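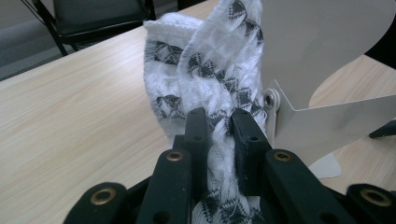 The Diamond Cloth

The listing said hand-knitted, and Jacqueline Perrin did not believe it.

She had the thing on the table by nine in the morning, white yarn with gray diamonds, as fluffy as the seller had promised. That was one point in its favor. Against it were the price, 652, and the name Lultley, which sounded to her like something made up over lunch.

"It's a village," said Aliki. "They knit there. They've always knitted there."

"Who says so?"

"The card that came in the parcel."

Jacqueline had spent 23 years buying textiles for Barbier, and in that time she had read a great many cards that came in parcels. Grandmothers featured in most of them. She bunched the cloth in her fist, let it go, and watched how it opened. It was soft, she'd give it that. Soft was easy. You could get soft anywhere.

"Move it off," she said. "I want to see the table."

"What's wrong with the table?"

"You bought them from the same people."
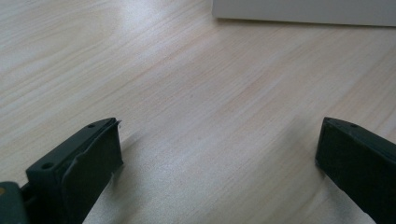
Aliki Michailidis folded the cloth over her arm and stood back like someone waiting for a dog to finish sniffing. She had paid 786 for the table and had not yet told her aunt so. Jacqueline put on her other glasses. She bent until her nose was nearly on the wood, followed the grain with one fingernail, and then knocked twice.

"Well?" said Aliki.

"It's pale."

"It's supposed to be pale. It's the Tristine finish."

"Tristine is a word, dear. What's the finish?"

Aliki didn't know. She had asked, in January, and a man at Weltoter had told her it was a traditional process, and she had written that down because it seemed like an answer. Repeating it now, in her own kitchen, she could hear how little was in it.

"A traditional process," said Jacqueline. "So is lying."

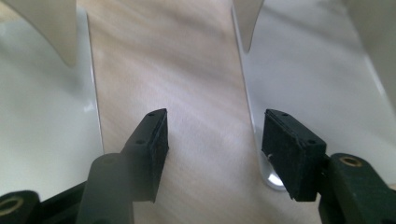

She straightened up, one hand on her back, and asked for coffee. Aliki made it. They drank it standing, and Jacqueline held her cup well away from the wood, a courtesy she had not shown the last table.

"I suppose you want to keep them," she said.

"I like them."

"I didn't ask that."

"No, but I like them." Aliki shook the cloth out and laid it down again with the diamonds running the long way. One corner hung lower than the others. She tugged at it, and it went back to where it had been.

Jacqueline watched the corner. A machine would have got that right, she thought — or a machine might have been set to get it wrong, for 652. She turned the edge over and looked for the place where the yarn ended.

"Bring me the lamp," she said.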